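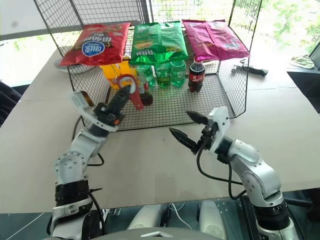

*Photo: Vunby Public Health Office*

**Vunby council extends snack and drink standards to all public buildings**

7th July — The Vunby Town Council has approved new standards for the food and drinks sold in public buildings. The rules will apply to the library, the sports center, the two community halls and the waiting areas of the town clinic. Until now, only the town's schools were covered by a written policy.

Under the new standards, at least 40 percent of the items in any vending machine or sales counter must meet the council's nutrition guidelines. Plain water must be offered at every point of sale, and it may not cost more than the cheapest soft drink. Chips, candy and sugared sodas may still be sold, but they may not be placed at the checkout or on shelves set aside for children's products.

The Public Health Office began work on the proposal in January, after a review of existing sales contracts found large differences between one building and the next. The sports center had no water for sale in two of its four machines, while the library already met most of the terms now adopted. Several of the older contracts did not mention the choice of products at all and left the matter to the supplier.

The office also held a public consultation and received 731 written replies. Most of those who responded supported a wider choice of products. Opinion was divided on whether chips and soft drinks should be removed entirely, and the office did not recommend a ban. In its report to the council, it noted that many visitors to the sports center arrive directly from work or school and rely on what is sold on site, particularly in the evening when nearby stores are closed.

Shelf position received close attention in the report. The office advised that products meeting the guidelines should be placed between waist and eye level for an adult, and that water should not be kept on the lowest shelf when other drinks are displayed above it. These points have been included in the standards as guidance and will not be enforced in the first year.
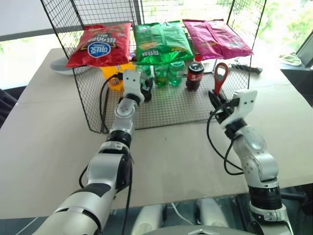
*Chips laid side by side on the top shelf of a wire display.*

Obeidat Catering, which operates the counters in the sports center and both community halls, has confirmed that it will follow the standards under its present contract. The company expects to change the range at the sports center first and the halls afterward. It has asked the council for permission to keep its current prices on hot drinks, and a decision on that request is expected at the next ordinary meeting.

Suppliers with existing agreements will have 20 weeks to adjust their product range. New agreements must meet the standards from the first day. Where a supplier cannot obtain enough suitable items, the Public Health Office may grant one extension, provided that a written plan is submitted before the deadline.

The neighboring town of Rekidby adopted similar rules for its swimming pool and ice rink last year, and the two towns have agreed to share a common list of approved products. The list will be updated twice a year and will be available at both town halls. Undora, the regional purchasing service, will manage the list and answer questions from suppliers.

The standards do not apply to private events held in rented rooms, to food brought in by visitors, or to sales arranged by clubs and associations on match days. Clubs that run a permanent kiosk on public property are included — they may apply to the Public Health Office for help in choosing products and rearranging their displays. Small grants are available for refrigerators and shelving, and applications may be made at any time during the transition period.

Compliance will be checked once a year, and the results will be posted at the entrance to each building. The council will review the standards after the second annual check.

Copies of the full text may be requested at the front desk of Vunby Town Hall or at the main library. Suppliers with questions on product approval should write to Undora.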